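3.2 Materials and procedure

The study took place in two adult literacy centers, Meltska and Skekisura, where evening courses in handwriting are given to people who learned to read late. Learners at both centers write first on a whiteboard and only later on paper. Earlier work by Wijesinghe describes this order as a habit of the teachers, and we did not find a study that tests if it helps the learner.

Each learner attended nine sessions. In a session the learner copied a short line of connected letters, wiped the board, and copied the line again from memory. The teacher did not correct the hand during the writing. Corrections were given at the end, and only on two points: the slope of the letters and the joining of one letter to the next. We kept the corrections few, as the teachers at Skekisura told us that learners stop writing freely when they expect many remarks.

Before the first line, every learner made a warm-up mark. This is a free movement of the marker with loops that go over each other, made without lifting the hand. The instruction was the same in both centers: "Move as you like, and stop when the hand feels easy." The warm-up was not scored. Still, we kept a record of it, because the size of the loops may tell something about how much the learner moves the wrist and how much only the fingers.

Boards were placed flat on the table and not on the wall. A wall board asks for movement from the shoulder, and this is a different skill from writing on paper. Figure 2 gives a warm-up mark in blue marker, with the eraser standing near the corner of the board. 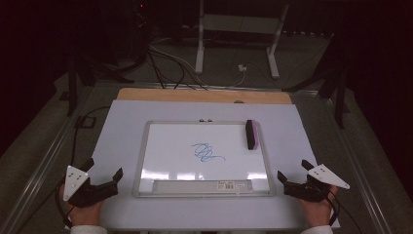 Figure 2. Warm-up mark on a portable whiteboard laid flat.

3.3 Scoring

The lines were scored by two raters on a scale from one to 5. The raters did not know from which center a line came, or if it was the first or the second copy. When their scores differed by more than one point, the line was discussed with Pranab Kumarasinghe, who had taught neither group, and a common score was agreed.

Joining was harder to score than slope. Some learners lift the marker inside a word and put it back so exactly that the line looks continuous – in such cases we scored the line as joined. We accept that this choice favors the careful learner over the fast one. Lines with a letter missing were kept in the data, but the missing letter was not counted as an error of form.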